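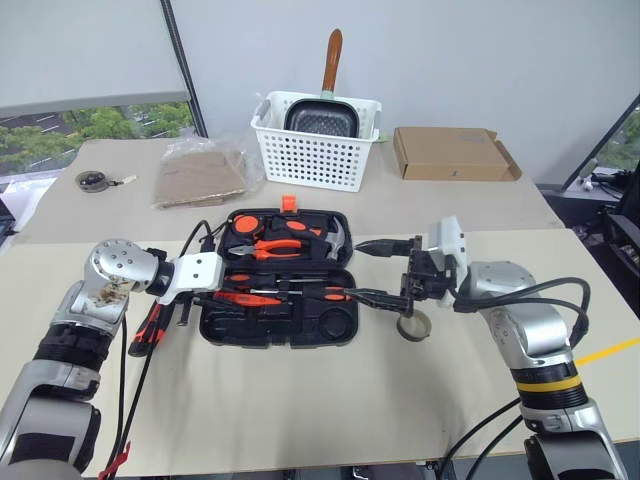 The two-arm workstation at Drumcombe, with the tool case used in equipment trials.

Planning for the second workstation at Drumcombe began in April, before any supplier had been asked for a price. Eglė Jaunzems, who manages equipment purchasing for the site, considers that order of events essential. "We wrote down the work first," she said. "A tool case, a set of hand tools, two arms reaching into the same small area. Once the work was on paper, the budget followed from it."

The existing station has two arms at a beige table. It was paid for from a single capital request, and Ms. Jaunzems acknowledged that the request left out a good deal. Cables, spare gripper fingers and table fittings were charged later to the general supplies account, where they were difficult to trace. The new plan gives each of them its own line.
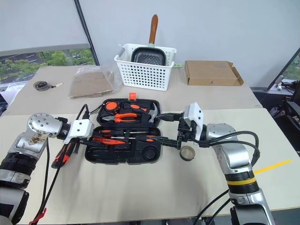 Page last updated: April

Vratislav Kollár, the engineer responsible for the station, prepared the technical part of the request. He asked that the grippers be listed apart from the arms. "An arm stays on the books for years," he said. "Fingers and brackets are a running cost, and they should be treated as one. If they are buried in the purchase price, the second year always looks like an overspend."

Two quotations were received, one from Lorkura and one from Kütt. Both firms were given the same written task, which involved handling pliers, screwdrivers and a hammer in a molded case. Mr. Kollár explained that everyday objects were preferred to test blocks. "The handles differ in thickness and the slots are narrow. A supplier who has only quoted for boxes on a belt will ask different questions."

The request sets aside 1645 dollars for consumable parts in the first year and 394 dollars for cable sets and clips. Any single item above 1000 dollars requires a separate signature. Ms. Jaunzems confirmed that the threshold will not be changed for this purchase, although Mr. Kollár had asked for a higher one.

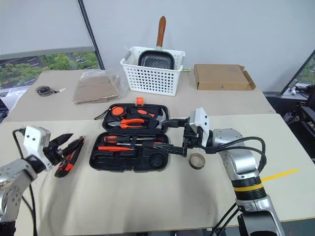

Both grippers at the open case. Masking tape and a strip of yellow tape are at the right.

Floor space was a further point of discussion. The present layout uses a second table behind the working one, and Mr. Kollár wishes to keep that arrangement. "Items for other tasks have to sit somewhere," he said. "If the back table is removed to save money, they end up on the front one."

Delivery is expected 34 working days after the order is signed. Installation will be handled by Kendwood, under the service agreement already in place. Training hours for operators are entered in the staffing budget and do not appear in the equipment request.

Asked what she would advise other departments, Ms. Jaunzems referred to the maintenance estimate. "Ask for it in writing, with the quotation. We did not do so the first time, and we had to go back for more funds." The request is now with the finance office, and questions may be sent to the purchasing desk.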